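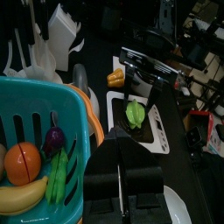
Play food in its teal basket, with a star fruit still in the little white appliance.

I put off sorting the play kitchen for most of the year. Everything lived in one giant tote, and every evening I'd throw it all in, put the lid on and pretend it was done. Then in the morning the whole lot got tipped out again to find one banana. One banana!

So I finally sat down with a cup of coffee and gave the play food its own basket, and I wish I'd done it in September when I first thought of it. Some things I've picked up along the way:

Go for a plastic basket with slots in the sides. You can hose it down in the yard, the crumbs fall through (there are always crumbs), and kids can peek in without dumping it. Fabric bins look lovely for a week and then someone puts a real grape in one.

Keep it small. If the eggplant and the pea pod are poking up near the top, that's full enough. Anything that won't fit goes in a bag on the closet shelf and gets swapped in later — mine greet a bell pepper they haven't seen for a month like it's a birthday present.

Check the toy appliances before you call it tidy. Food gets "cooked" and forgotten in there, and I once turned the place upside down for a lemon that was sitting behind a toy oven door the whole time. We look inside everything with a hole in it now, kettle included.

For washing, I use warm water with a squirt of dish soap and an old toothbrush. The toothbrush is for seams and any little grooves, where the gray gunk collects. Don't soak anything hollow! Water gets in and sloshes around for days, and you really don't want to see what comes out later. Wipe those with a damp cloth and stand them on a towel overnight.

Plates and trays go in a separate stack next to the basket, never in it. They slide down the side and then you can't get anything out.

My friend Sobia Zaidi tapes a drawing of a carrot to her basket so her youngest knows where things go. I tried it and my son peeled it off in 11 minutes, but it works great at her house, so give it a try.

Cleanup takes us one song now, two if somebody is still serving lunch. Next I'm tackling the puzzle shelf. We have a 1,000 piece one in there that I'm scared to open, and I'm fairly sure part of it is in the dollhouse.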